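Section 4: Setting Up Your Club's Fundraising Night Page

If you got through Section 3, your club has an approved account and a contact email that somebody checks. Good! Now comes the part I like, where you build the page that sells your tickets for the game. I've set up 40 of these over the years for groups in Evasby and Avby, and I still follow my own steps in order, so please do the same the first time through.

Before you start, have these handy:

Your club's legal name, spelled the way it is on your tax letter
The game code the ballpark office sent you (it starts with MAN for Manodcombe Park)
Your seat block and the number of tickets in it
The bank form from Section 2

4.1 Create the page

1. Log in and click Group Nights, then New Page.
2. Type the game code and press Tab. The opponent and first pitch time should fill in on their own. If they stay blank, you've typed a letter O where there's a zero (I do this every single season).
3. Enter your club's name. It prints on every ticket, so leave out the slogan and the exclamation points.
4. Pick your seat block from the list. Blocks already taken by another group show up in gray.
5. Click Save Draft.

Note: Save Draft doesn't put anything on sale. You can poke around in a draft all you want, and the ballpark office can't see it.

4.2 Set your price and your share

6. Open the Price tab. The ballpark's base price is already there and it's locked.
7. In the box under it, type the amount your club keeps from each ticket. We keep 6 dollars, and people seem fine with that. One year we tried more and sales got awfully quiet.
8. Check the total at the bottom. That's what your buyers will see, fees included.

Caution: Once the first ticket sells, the share is frozen. The office can't change it for you, and calling to ask just makes everybody sad. Look at the number twice before you publish.

For a sense of scale, our best night ever was the September game against Gosselin, when we sold 443 tickets and the first-base side was pretty much all us. I'd put a much smaller goal on your first page. A goal bar that's nearly full gets people excited, and you can always raise it later from the same screen.

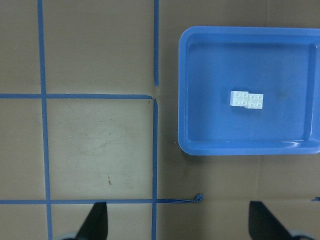 Adeel Gilani wrote in after the last edition to say that his group skipped the goal bar completely and sold more than the year before, and he wonders if folks at a ball game care about the bar at all. They bought, he said, when a kid on the team asked them to, and the page was only where they paid. I think he's right for a small club where everyone knows everyone. For a bigger one I'd still turn it on, and you can hide it halfway through the sale if it looks sad.

4.3 Add your sellers

9. Go to the Sellers tab and click Add. Each player, parent or coach who's selling gets a personal link.
10. Type a first name and last initial only. Please don't use full names for kids.
11. Click Send Links. The emails go out in a batch, and the slow ones can take until the next morning.
12. Ask one seller to open their link and tell you what name is at the top. If it's the wrong one, delete that seller and add them again. Editing doesn't fix the link (I've reported this).

Note: A ticket bought through the plain page, with no personal link, still counts for the club. It just won't show up next to anyone's name, so warn your competitive players ahead of time if you're giving out a prize!

4.4 Publish and check

13. Go back to the first tab and click Publish.
14. Open the page on your phone. Long club names run under the Buy button on small screens, and shortening the name is the only cure I know.
15. Buy one ticket yourself. You'll want it anyway, and it's the quickest way to see the receipt email.
16. Look under Reports for your purchase. It shows up once the payment clears.

Caution: Don't unpublish the page to fix a typo after sales have started. Use Edit Live at the top right. Unpublishing breaks the seller links, and you'd be back at step 9 with a lot of emails to write.

4.5 Paper tickets

Some of your buyers will want to hand you cash, and that's fine. Click Reports, then Record Cash Sale, and enter each one the same day. Ragnvald Kvam kept ours in an envelope for two weeks one season, and we ended up with two families holding the same seats. We ended the sale with 3,344 dollars for new catcher's gear and the bus, but sorting out those seats at the gate took most of the first inning.

The ballpark prints paper tickets for you at the group window. Bring your club contact's ID and the game code. Payouts and the closing report are in Section 5.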